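Die Rückkehr der dunklen Wand

Wohnen & Farbe

Petrol, Flaschengrün, Aubergine: Jahrelang galten kräftige Töne als Risiko für Mutige mit Altbaudecken. Jetzt sind sie wieder da, und sie stehen auch kleinen Räumen erstaunlich gut.

Meine Großmutter hatte einen Flur in Ochsenblutrot. Er war schmal, er hatte kein Fenster, und jeder Besuch blieb darin stehen, bevor er überhaupt die Jacke ausgezogen hatte. Als das Haus verkauft wurde, strichen die neuen Besitzer als Erstes diesen Flur weiß. Ich habe ihn später noch einmal gesehen, da war er einfach ein schmaler Flur ohne Fenster.

An diesen Flur musste ich denken, als ich im Oktober zum ersten Mal die Farbwerkstatt Dirnero besucht habe. Vorn der Laden, hinten die Mischerei, dazwischen eine Theke, auf der sich die Farbkarten stapeln. 622 Töne hat das Haus im Programm, und wer nach Weiß fragt, bekommt freundlich elf davon gezeigt und danach die Gegenfrage, wann denn in dem Zimmer die Sonne steht. Ich war zwei Stunden dort und hätte problemlos den ganzen Tag bleiben können!

Denn so viel hängt am Licht. Ein Blaugrün, das auf der Karte nach Tannenwald aussieht, kippt in einem Nordzimmer ins Graue, und abends unter warmen Lampen wird es plötzlich samtig und tief. Der gleiche Ton nach Süden hin, morgens um neun: fast türkis. Deshalb streichen sie bei Dirnero niemals direkt auf die Wand zur Probe, sondern auf große Pappen, die man durchs Zimmer trägt. Hinter den Schrank damit, neben die Tür, einmal flach an die Heizung gelehnt. Eine Woche lang. Es klingt umständlich und macht einen Riesenspaß, man lernt die eigene Wohnung noch einmal ganz neu kennen.

Pigment, Leim, Geduld

Dunkle Farben haben ihre eigene Handwerkskunde. Helle Anstriche verzeihen viel, ein sattes Petrol zeigt jede Spachtelkante und jeden Ansatz der Rolle. Die Maler von Skukby, einem kleinen Betrieb, der sich auf Leim- und Kalkfarben verlegt hat, rechnen für eine dunkle Wand mit dem doppelten Aufwand bei der Vorbereitung. Geschliffen wird bei Streiflicht, mit einer Baulampe, die am Boden steht und die Wand hinaufleuchtet. Was in diesem Licht glatt aussieht, ist glatt. Grundiert wird getönt, in einem mittleren Grau oder gleich im Zielton mit etwas Weiß darin, sonst scheint der helle Untergrund an den Kanten noch nach dem dritten Anstrich durch.

Und dann die Oberfläche! Matt schluckt das Licht und lässt eine Wand beinahe verschwinden, seidenmatt holt ein bisschen Glanz zurück und lässt sich abwischen. Bei Skukby hängen im Büro beide Varianten desselben Dunkelgrüns nebeneinander, und ich hätte geschworen, es seien zwei Farben. In Fluren und Küchen raten sie zur seidenmatten Version, im Schlafzimmer zur stumpfen. Mit dem Ärmel sollte man an der allerdings nicht entlangstreifen, das gibt Spuren, die bleiben.

Wer selbst mischen möchte, kommt um die Pigmente nicht herum. Die Mühle Pesex führt Erden, Ocker, Umbra und ein grünes Spinellpigment, das schon in winzigen Mengen ein ganzes Gebinde färbt. Man rührt es über Nacht in Wasser ein, und am nächsten Morgen ist aus dem staubigen Pulver eine Paste geworden, die wie Öl vom Löffel läuft. 15 Gramm mehr oder weniger, und der Ton ist ein anderer. Also aufschreiben, jedes Mal! Ich habe es beim ersten Versuch versäumt und besitze seither eine Nische in einem Blau, das ich nie wieder treffen werde. Ich liebe sie trotzdem sehr.

Die Angst vor der Höhle

Der Einwand kommt zuverlässig: Dunkle Wände machen Räume klein. Manchmal stimmt das. Wer vier Wände und die Sockelleisten anthrazit streicht und dann eine einzige Deckenlampe aufhängt, sitzt im Keller. Mit mehreren Lichtquellen auf verschiedenen Höhen sieht die Sache völlig anders aus, denn eine dunkle Fläche verliert im Halbschatten ihre Kontur. Man weiß nicht mehr recht, wo sie aufhört. Ecken treten zurück, und alles Helle davor rückt in den Vordergrund, ein Lampenschirm etwa oder ein Stapel Bücher.

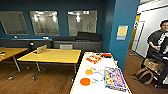 Von Ihrer Redakteurin für Wohnen und Handwerk

Helle Möbel sind für solche Wände ein Glücksfall. Weiß vor Blaugrün wirkt frisch und beinahe scharf gezeichnet, helles Holz wärmer, und ein graues Sofa bekommt auf einmal Charakter, obwohl es vor einer cremefarbenen Wand nur brav gewesen wäre. Glas ist heikler. Große Scheiben vor oder in einer dunklen Fläche spiegeln die Deckenlampen zurück, was abends herrlich funkeln kann oder eben blendet. Da hilft nur Ausprobieren, am besten mit dimmbaren Leuchten.

Auch die Decke verdient Aufmerksamkeit. In der Pension Dlamini, deren Frühstücksraum ich allen ans Herz lege, läuft das Petrol noch gut 30 Zentimeter über die Kante in die Decke hinein, erst dann beginnt das Weiß. Der Raum ist niedrig und fühlt sich an wie ein Zelt. Man frühstückt dort länger, als man wollte.

Zum Schluss das Praktische: Für ein mittelgroßes Zimmer reicht ein Eimer selten, zwei Anstriche sind Pflicht, ein dritter ist oft klug. Alle Gebinde vor dem Streichen in einem großen Bottich zusammenschütten und gut durchrühren, kleine Abweichungen zwischen den Eimern sieht man bei dunklen Tönen sofort. Klebeband abziehen, solange die Farbe noch feucht ist. Und einen Rest im Schraubglas aufheben, mit Datum und Mischung auf dem Deckel.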